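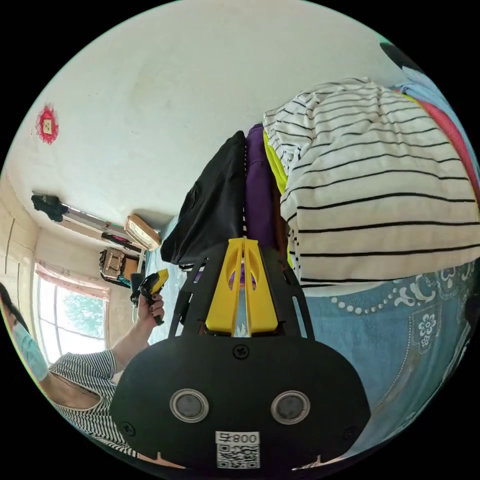
Can I wash a heavy cotton bedspread in a home washer?

Teodoro Ochoa
Posted in Laundry and Linens

I bought a queen bedspread secondhand in May and it needs a proper wash before it goes in the guest room. The tag says 100% cotton, machine wash cold, tumble dry low. There is also a sewn label that says Nornby, which I take to be the maker, but I can't find care instructions for it anywhere. It smells like a closet and has one tea-colored stain near a corner.

My washer is a top loader with a center agitator. The spread fits if I push it down, but once it is in there the basket is full to the top. Dry, it weighs 14 pounds on the bathroom scale. The washer manual talks about "large loads" and never gives a weight.

The laundromat in Watton has big front loaders, but it's a drive and I'd like to avoid it if my own machine will do the job. I also don't have a clothesline long enough, so drying is a question too. Will it shrink? It only hangs a few inches past the mattress on each side as it is, so I don't have much to give up.

I already have a bottle of Flarnumell (the unscented one) and would like to use that if possible.

Hauksdóttir
Reply

Take it to the laundromat. If you have to push it down to get it in, it's too big for the washer. A cotton spread that heavy soaks up a lot of water, and the wet weight is what gives you trouble. With an agitator it will wrap around the post, pull at the stitching, and go out of balance in the spin. I wore out a set of suspension rods that way and the repair was more than the bedspread cost.

What I do with mine:

Check the seams and the edge binding first. Fix any loose thread before it goes in the water, even if it's only an inch long.

Treat the stain the night before. Wet the spot with cold water, work in a little liquid detergent with your fingers, and leave it. Old brown stains on cotton often need an oxygen bleach soak. Test the bleach on the back side near the hem. If color comes off on a white rag, skip it.

Use the largest front loader they have, with nothing else in it. You want it to look half to two-thirds full when you close the door. Cold water, bulky or normal cycle, and an extra rinse if the machine has one. Your detergent is fine. Use less than the cap says, as thick cotton holds on to soap and then dries stiff.

Run a second spin before you take it out. It takes a few minutes and cuts the drying time a good deal.

For the dryer, use low heat and stop it every 20 minutes to shake the spread out and turn it. If you don't, the outside gets hot and dry while the middle stays damp in a ball. Take it out when it is just barely damp and lay it over the bed or over two drying racks to finish. Pull the edges straight by hand while it still has some moisture in it.

About shrinking – a secondhand spread has probably been washed before, so most of it may be done already. You can't be sure of that. Measure both directions now and write it down. If it comes out a little short, you can stretch it some while it's damp.

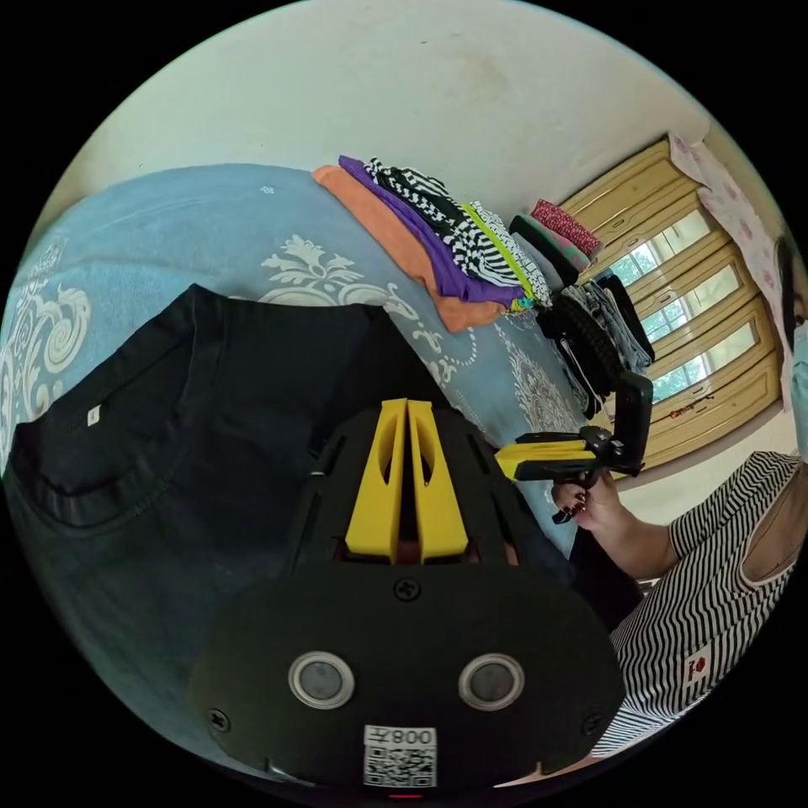

Bedspread and yellow gripper fingers

One more thing I forgot. Don't put it away folded until it is dry all the way through. The corners and any double-thick hem are the last places to dry, so feel those. Leave it open on the bed overnight with the door open and you should be okay. That will help with the closet smell too.

marsh_lane575
Reply

I wash mine at home and it's fine, just use the bulky setting. Vinegar in the rinse for the smell.

Teodoro Ochoa
Comment on the reply by marsh_lane575

Does yours have an agitator? And how heavy is the spread?

marsh_lane575
Comment

No agitator. Not sure on the weight, it's a thin one for summer.

Teodoro Ochoa
Comment on the reply by Hauksdóttir

Thanks. I went to Watton in the end. The stain got an oxygen bleach soak in the bathtub first, after I tested the hem, and it is lighter but still there if you look for it. I used the biggest front loader, extra rinse, then another spin like you said. Drying was slow. I took it home damp and put it over the racks in the garage.

It lost 2 inches in length and I couldn't measure any change across the width. I can live with that – the short end goes up by the pillows.

The closet smell is mostly gone. I'm leaving the window open in that room for now. If I do this again I would bring more quarters and something to read.

Hauksdóttir
Comment

Glad it worked. For what's left of the stain, repeat the soak before the next wash and keep the spread away from high heat until you've given up on it. Some marks take a few rounds.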